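Triddale Shared Workshop
Humanoid Build Group: Minutes of the February Meeting
Held 23/02/2025

Present: Eifion Hopkin (chair), Nélida Painemal, Lionel Oakley, Natalina Colombo
Apologies: Gemma Benedetti (sent notes on the arm, read out under item 3)
Minutes: Natalina Colombo

1. Minutes of the January meeting

Accepted with one correction. The shoulder bearings were ordered by Lionel, not Eifion, and Lionel would like the credit as he also paid the postage. Fixed.

2. Matters arising

Knee spacers: done. Nélida turned a fresh set on the small lathe and they fit beautifully, far better than the printed ones we'd been nursing along. The old ones go in the spares drawer, labelled "do not use on legs".

Emergency stop: done. The button now cuts power to both arms and both legs at once. Lionel tried it four times in a row with great enjoyment.

Ankle noise: still there on one side. Eifion thinks it's the cover rubbing, Nélida thinks it's a gear. Carried over.

3. The arm and the basket job

This took up most of the evening and everybody was very happy to let it. For anyone who missed January, the group agreed to stop waving the arm at thin air and give the robot a proper household job to work towards: reach over a basket on a desk, pick something out, and put it in the other basket. Sounds small! It pulls in pretty much everything we've built since winter, from the shoulder down to the gripper, plus standing still while all that weight moves out to one side.

Gemma's notes were read out. She has rewritten the shoulder routine so the upper arm comes up first and the elbow follows, and she asks that we leave the speed setting at 275 until she's back. She also asks that whoever renamed her files please rename them back. (Eifion has owned up.)

Nélida talked us through the reach. The arm goes out level at shoulder height and the gripper then drops in from over the rim, so the fingers aren't scraping along the weave on the way. Wicker is a good choice for this, she says, as it gives a bit if you bump it and it's cheap to replace. Lionel asked about going in from the side. Nélida's view is that we should get one approach working well before starting a second, and the rest of us agreed.
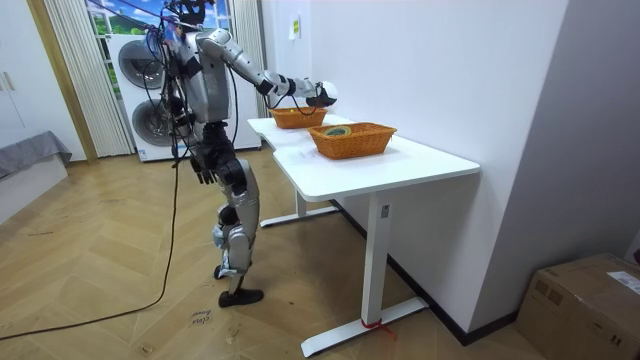

Cable routing got a good long discussion. Lionel would like the whole lot sleeved and clipped to the torso before we do any more arm work. Eifion prefers to leave things hanging until the wiring is settled, having already cut and re-tied one bundle more often than he cares to remember. We settled on a middle road: the loop under the forearm gets a proper clip with enough slack for a full elbow bend, the chest bundles stay as they are, and the long cable across the floor gets kept to the side away from where people walk. Natalina will bring some cable covers from home to see if they suit.

Gripper choice: we are staying with the gripper on the right arm and the fingered hand on the left. Nélida has a lovely idea for using the left hand to steady the basket while the right one picks. Everyone wants to see this. It needs the left shoulder software finished first, so it's on the list for later in the year.

Balance: Eifion brought his log of foot pressure readings, 577 lines of it, and had coloured in the interesting bits. The weight shifts forward onto the toes as the arm extends, then settles back. He'd like to try moving the hips back a touch before the reach begins. Agreed that this is worth trying, with two people standing by and the stop button in hand.

4. Gripper pads

Lionel passed around three sample pads. The soft grey one was the clear favourite for round things, with a nice grippy feel and no marks left behind. The ribbed one picks up sawdust something awful. He can cast more of the grey in an afternoon if somebody lends him a second mould. Nélida has one.

5. Parts and money

The Herkix motor controller has been returned and a replacement is on its way. Villalobos have offered us some offcut aluminium tube, free if we collect. Natalina has a ute and will go.

Battery pack: we've set ourselves a limit of $3000 for the year for everything, and a decent pack would eat more than a third of that. Lionel is keen, Eifion would sooner stay on mains power until the walking is further along. Left open. Gemma to have her say next time.

6. Skolari open day

The Skolari makers have asked if we'd bring the robot over to their open day. Big yes from the whole table. We'd show the basket job if it's ready and the arm by itself if it isn't. Lionel will ask about floor space and a power point, and whether there's a ramp at the door, given what happened to Nélida's back last time.

7. Actions

Nélida: lend mould to Lionel; open up the noisy ankle with Eifion
Eifion: rename Gemma's files; write the hip shift test
Lionel: forearm clip; cast grey pads; reply to Skolari
Natalina: cable covers; collect tube from Villalobos
Gemma: left shoulder software, as time allows

8. Other business

Please wipe down the lathe after use. Nélida's lemon slice was excellent and the recipe is to be put on the noticeboard.

Next meeting to be set once Gemma is back.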